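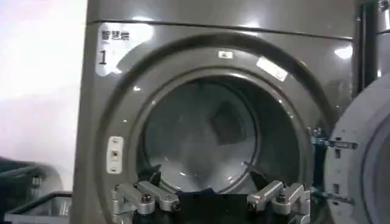
How to Get Through the Night Stages in Macedo Without Throwing Your Controller

I've been playing Macedo since April, and I love it to bits, but the night stages very nearly finished me off. I must have restarted the lighthouse road 136 times before I saw the finish line (the game keeps count for you, bless it). So if you're stuck in the same place, pour yourself something nice and let's go through it together.

What you need first

You'll want a car from the second garage, and I'd go for the Trislow. It costs 3000 credits, and yes, the Tondex is faster on paper, but the Tondex slides around like a puppy on a kitchen floor the moment the road dips. Save it for the desert.

Step 1. Fix your settings

Open Options, then Display, and bring the brightness up two notches. Then go to Driving and switch the brake assist to Low. Leave the steering help alone for now – you can turn it off later when you're feeling brave.

Step 2. Drive the stage in daylight

Pick Free Drive and run the whole road three or four times at an easy pace. Look for things that stick in your head, like the red barn before the first hairpin or the broken fence at the top of the hill. At night you'll only get a glimpse of them in your headlights, and a glimpse is plenty once you know them.

Step 3. Brake sooner than feels right

My friend Anatole Charpentier taught me this one, and I grumbled about it for a week. Start braking when the headlights first touch the corner sign. You'll feel terribly slow! Check your split time anyway, and you'll probably find you've gained a second or two.

Step 4. Keep your boost for the bridge

The bridge is the only long straight on the lighthouse road. Come off the last bend in third gear, wait until the car is pointing straight, and then hold the boost all the way across. Let go before the bump at the far end or you'll be in the water with me.

Step 5. Save your ghost

After a clean run, press Save Ghost on the results screen and race against yourself next time. My best score is 1078 points, and I got it chasing my own taillights on a rainy Sunday.

If you're still stuck after all that, leave a comment and tell me which corner keeps getting you.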